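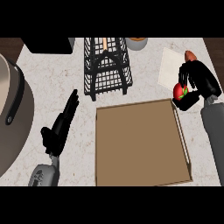
The longlist for the Trunlow Prize came out in February and I've now read four of the books on it. I'm not convinced. The organizers say they got 2,585 entries, and I'd love to know who read them all, and how far in they got. Two of my four are under 105 pages with very wide margins. One is from Ritby, who also happen to sponsor the awards dinner. Tickets for that are $89. I'll finish the Weerasinghe novel, mostly for the boat chapters, and then go back to the library pile.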